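Tolerances Belong on the First Page

25/05/2022

Most product drawings I receive for review put the general tolerance in a small block at the lower right corner, in type that does not survive a fax or a phone screen. The dimensions that decide whether the part fits are scattered across three or four sheets. I think this order is wrong, and that small firms pay for it more than large ones do.

The case I know best is Bruverach, a shop that makes hinge blocks for cabinet suppliers. It quoted a run of 400 pieces from a drawing package of 22 sheets. The bore tolerance was on sheet 20. The estimator priced the job to the general tolerance on sheet one, and the shop cut it that way. Every block met the general tolerance and every block was rejected. The customer, Madgate, was within its rights. The contract said the drawing package governed as a whole.

The usual response is that estimators should read every sheet. They should. But a quote at a small shop is often prepared in an afternoon, between other quotes, and a document that requires perfect reading in order to be understood is a poor document. We do not accept this argument for electrical panels, where the rating plate goes on the door. A tight bore is the same class of information. It sets the machine, the tooling, the inspection method and the price.

What a first page should carry

My proposal is modest. The first sheet of any package should list every dimension tighter than the general tolerance, with its sheet number and the feature it controls. If the list runs past 10 entries, the designer should be asked to defend it. In my experience most long lists shrink once someone has to type them out. Tight tolerances get copied from older parts, and the reason for them is lost along the way. 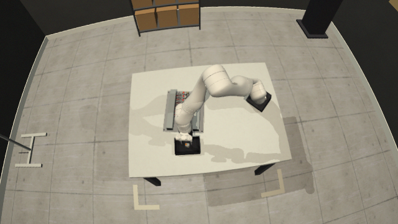 Objections

The first objection is duplication. A dimension stated twice can be changed in one place and missed in the other. This is a real risk, and the standard practice of stating each dimension once exists to prevent it. The answer is to list the feature and the sheet without repeating the value. The reader learns where to look, and there is no second number to fall out of date.

The second objection is that model-based definition makes the sheet obsolete. Large firms may get there. Wiltis, which supplies brackets to two of my clients, sends a full annotated model with every order, and its suppliers print it out and mark it up with a highlighter. The format changed and the reading habits did not. An annotated model can hide a critical bore behind a view toggle just as well as a paper set can hide it on sheet 20.

The third is cost. Prata adopted a first-page list in April for its new parts only, and left the old drawings alone. The added work falls on the designer, who already knows which features matter. Without the list, the same work is done by every shop that bids, with less information and less time. I would rather see it done once, by the person who drew the part.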